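FOR IMMEDIATE RELEASE

Casonby Family Services opens foster-to-adopt track in Partington

PARTINGTON - Casonby Family Services is taking applications now for its new foster-to-adopt track. Singles, couples, older parents all welcome. No application fee thru January.

The program has room for 13 families in its first group. Training runs four Saturday mornings, 9 a.m. start, childcare on site. Home study comes after.

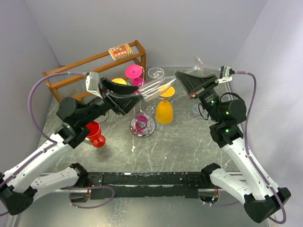
Sibling groups are the priority. "We have brothers and sisters waiting in separate homes right now," said Huia Tautahi, program director. "We want them under one roof."

Families who finish training can apply for a $1000 grant toward legal costs. Grants are limited, first come first served. Renters can aply too.

Info packets at the Casonby front desk, weekdays until 4.

Media contact: Huia Tautahi, Casonby Family Services

###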